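Lists | Archive | Search | Previous thread | Next thread

Filed under: Desks, tables and small storage

Re: Wire basket for cups on a pale table, worth it?
17/05/2025, from a list member at Tufa

Hello all,

Sorry to have been so slow with this, I did mean to write weeks ago and then the spring got away from me. Earlier in the thread somebody asked:

> We have moved to smaller tables and there is never anywhere
> sensible to put a cup down. Has anyone tried one of those low
> wire baskets? I'm worried about it scratching the top, and
> about the whole thing looking like a canteen.

Well, we have, and I'm rather fond of ours! It came from Drevent in January, along with the table (Bukard had a nicer one, to my mind, but in the wrong size and with a long wait). It's a rectangular basket in thin dark metal, low at the sides, and a plain white cup stands up in it quite happily with its rim well clear of the top rail, so you can get hold of it without fishing about between the bars. 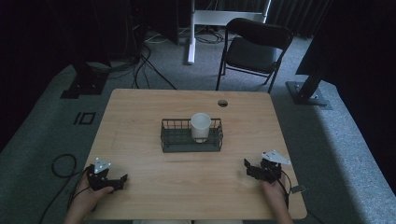 Marian-style trays were what the last reply on the list favoured, the writer saying that a basket is all very well until a cup drips, and then you're wiping between wires for the rest of the morning. I do see the point. I put a folded cloth in ours when there are several cups on the go, and it goes through the wash with the tea towels.

As for scratches, I lift the basket and never slide it, and I've stuck little felt pads on underneath, the sort that come on a sheet of 20 and then live in a drawer for years. Do check them now and again for grit. The rounded corners on the table were a separate joy after the old one, which caught me on the hip every time I went past with a full pot.

The top itself is a light wood with a soft, wavy grain, cream and beige with a bit of pinkish tan in it, and I'd be sorry to cover it up with a mat. I wipe it along the grain with a damp cloth, then a dry one, and leave the sprays in the cupboard.
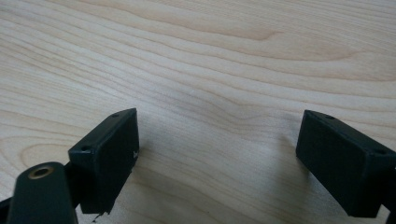 Pale tops show every tea ring, according to a reply from the Jurkard end, and a darker one would have saved everybody the bother. Perhaps so, but ours faces a dull corner and I like the lightness of it. A ring caught early has always come off for me with warm water and patience.

If anyone wants the basket measurements, ours is 273 mm on the long side by my tape, so do measure your cups first if you go in for the big ones.

Warmest wishes to everyone, and thank you for such a friendly thread.

Reply to list | Reply to sender | Back to top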